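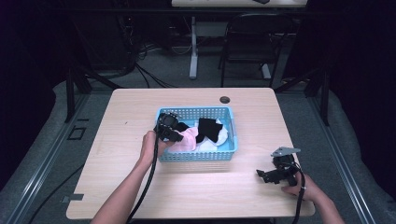 Chapter 9
What Does "Clean" Mean? Reading the Claims on a Packet of Washing Powder

Pick up any box of washing powder and you will find the word "clean" on it several times, usually with another word in front: deep clean, true clean, brilliant clean. None of these has an agreed meaning. A firm can print them without having measured anything at all, and a shopper who feels let down has very little to point to.

This chapter is about claims of that sort and what to do with them. You already know from Chapter 8 how a surfactant molecule works, with one end that mixes with water and one that mixes with grease. That part of the story is well tested. What follows is on weaker ground, and you should read it with a pencil in your hand.

9.1 The trouble with "up to"

Consider a powder called Plolex. The front of the box says it removes "up to 78% more stains". More than what? The small print on the base gives the answer: more than water alone. Most people would hope for that from any powder, including the cheapest one on the shelf.

Then there are the two little words at the front. "Up to 78%" is true if a single stain in a single wash reached that figure and every other stain did far worse. It gives you the best result and keeps quiet about the usual one. When you meet "up to" in this book, or in a shop, cross it out and write "at most". The sentence will often look rather thin afterwards.

9.2 Who did the washing?

The Plolex figure came from a trial at the Dilerberg test laundry, where 306 squares of white cotton were stained, washed and measured with a light meter. That sounds like a lot of cloth. But all the squares were new, all were cotton, and all were stained less than an hour before they went into the drum. Your school shirt has been worn, washed, tumbled and left under a bed. Gravy on it may be several days old. The trial tells us something about fresh stains on new cotton, and we have no good reason to stretch it further.

Malabanan, which makes Plolex, also paid for the trial. This does not make the result wrong. It does mean we should ask whether other trials were run and left in a drawer, and the box cannot tell us.

9.3 Whiter, or just bluer?

Many powders contain optical brighteners. These take in ultraviolet light, which we cannot see, and give out blue light, which we can. Yellowed cloth then looks white. The dirt may still be there. A light meter can be misled in much the same way as an eye, depending on the lamp used, and the Dilerberg report does not say which lamp it was.

Before you read on

Find a packet, bottle or box of any cleaning product at home. Copy out one claim that includes a number. Write down what is being compared with what, and who measured it. If the label does not say, write "not stated". Keep your notes, as you will need them for the Skitmont hard water study in section 9.4.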